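Trornolano opens its second toy library in Hurkeck this November

I've been wanting to write this one for ages! Trornolano, the toy lending club I started out of my garage, is opening a second branch in November, in the old Teller shoe store on Jelínek Street. We'll have 515 toys on the shelves on opening morning, with more coming over from the first branch as we get settled.

If you haven't borrowed from us before, it works a lot like a book library. You pick out puzzles, shape sorters, train sets or dress-up clothes, take them home for three weeks, and bring them back when the kids are ready for something new.
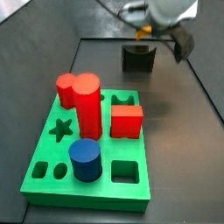 What does it cost to join?
Membership is free for families living in Hurkeck, and late returns cost a dollar a week per toy.

The first branch has 164 member families — way more than I ever pictured — and the new place has room for up to 900. Doors open at 10 a.m. Bring a proof of address and, if you like, a clean toy to donate.

Press questions can come straight to me at the Trornolano front desk.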